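How to Fill a Basket With Fake Fruit and Keep Your Dignity

My aunt left me a box of artificial fruit and a wicker basket. For a year I tipped one into the other and wondered why the result looked like a dentist's waiting room in 1987. Then my neighbor Eftychia Tsolakis, who used to dress windows for Grunard, came over for coffee and could not stop looking at it. What follows is mostly her method, with my complaints added.

1. Empty the basket completely. Yes, the bottom too. Wipe it with a barely damp cloth and let it dry.

2. Wash the fruit in lukewarm water with one drop of dish soap. Dust is what gives plastic away, and grapes collect it like they're being paid.

3. Set down a round woven mat. Mine is pale straw, and a dark basket looks good against it.

4. Lay everything out on bare wood before any of it goes in. You want to see your colors, and you want to find out now that you own far too much red.
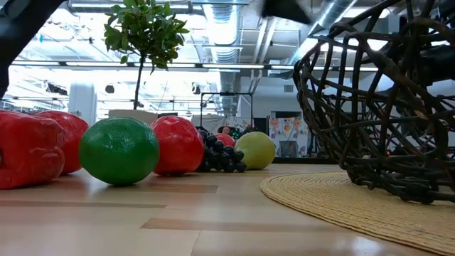
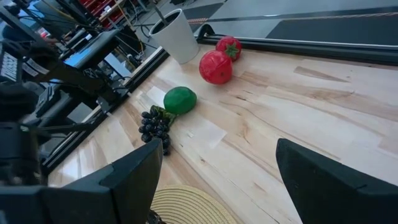 5. Start with the big stuff. Peppers go in first, lobes up, toward the back. (A pepper is a fruit. I looked it up so you don't have to write to me.)

6. Wedge the round pieces against the peppers so they can't roll. If your basket has an open weave, check that nothing small can escape through the sides. I have stepped on a fake plum at 3 in the morning and don't recommend it.

7. Keep two reds from touching if you can. Put something green between them, or the pale pear if you have one.

8. Grapes go last, draped over the rim. Eftychia says drape. I say dangle, and she fixes it when she visits.

Stand back, squint, and take one piece out. There is always one too many. Mine lives in the drawer with the Hilar batteries and the takeout menus, and I swap it in around May when I get bored of the pear.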